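The week the left hand lied

I'd been at Bramside four days when we lost most of a week's work, and I still feel a little sick when I think about it. I'm a writer, not an engineer (they let me collect data because I have steady wrists and I don't mind stairs). You hold a gripper in each hand, you pick things up, you put them down, and later a robot arm is supposed to learn from how you did it. It's weirdly fun!

Then Kelly Catterall replayed my best session on the real arm, and the left side drove its fingers straight down into the bench. Bang. She hit the stop so fast I hadn't even finished flinching. One cracked finger, one dented bench, and a very quiet room.

Declan Pearce blamed the arm. Ruth Bramwell blamed the software, a tracking package called Penrose that everyone there complains about like it's the weather. I was pretty sure it was me, and I went home and told my sister so.
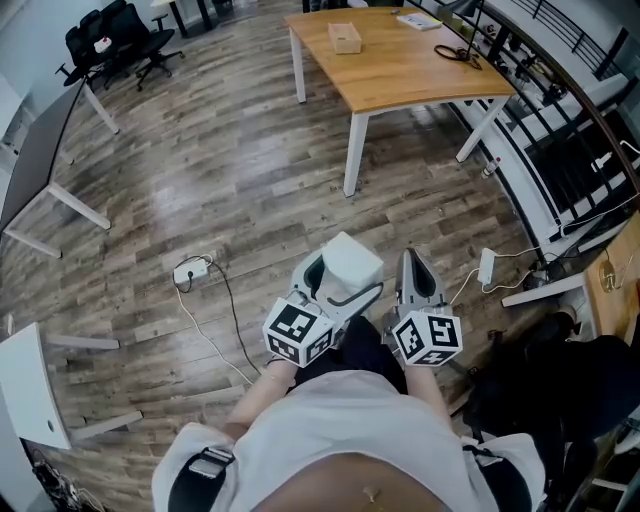
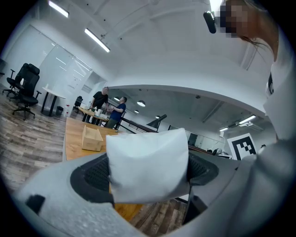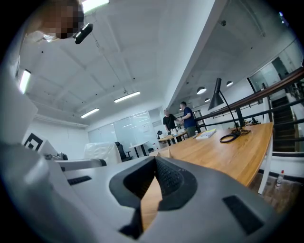
The hand-held grippers at work in the upstairs office.

It took them until the next afternoon to find it. The marker cube on my left gripper had slipped on its handle, by so little that I couldn't see it even when Ruth held it up to my nose. Penrose believed the cube, so every single pickup had been logged lower than my hand really was. Out of 1,255 recordings, 530 came from that gripper after the screw worked loose. All of those went in the trash.

What bugs me is that nothing complained. No beep, no red light, and every file looked great on the screen. Kelly says the arm should have refused the move anyway, and she's right. There was a force limit, but somebody had turned it up in October for a heavier job and it had never been turned back down.

So now there's a check. Every 20 recordings you touch the gripper to a metal peg, and if the numbers disagree you stop. The limit is locked too, and Declan has to sign for changes. I did over 200 more pickups before I left, and I tugged on that cube before every one of them.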